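2022-10-08
Drying cabinet, Droria unit: slow drift on the humidity readout

Picked up from the last entry. The readout still climbs overnight with the door shut and nothing loaded.
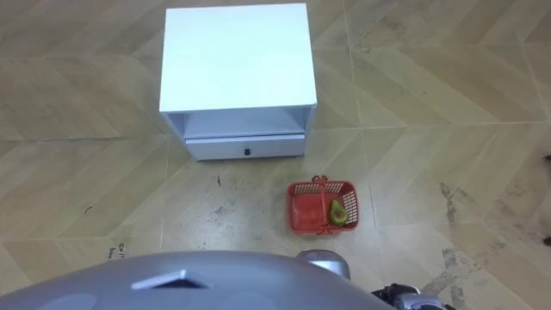

Swapped the desiccant for a fresh 275 g charge from the Randus tin and left the old charge in a sealed jar for weighing later. Set point 40 percent RH, fan on low. Logged every 8 minutes from closing the door.

First run: down to set point without trouble, then a slow rise once the fan cycled off. Same slope as before the swap, so the desiccant is not the cause. Second run with the fan forced on: no rise. Either the probe sits in a dead pocket or the door gasket leaks and the fan hides it.

Paper strip test on the gasket. Good grip on the hinge side and along the top. Strip pulls out freely at the lower latch corner. Gasket is flattened there over 50 mm. Warmed it gently and worked it back up by hand, which helped a little. Needs replacing. Kimau lists the profile by the meter, but check the lip width against the Hassanpour drawing before ordering. The drawing is older than the door.

Probe not moved yet. One change at a time.

To do:
Weigh old desiccant before and after baking.
Repeat fan-off run with tape over the latch corner.
Salt check on the probe. Last one was not written down.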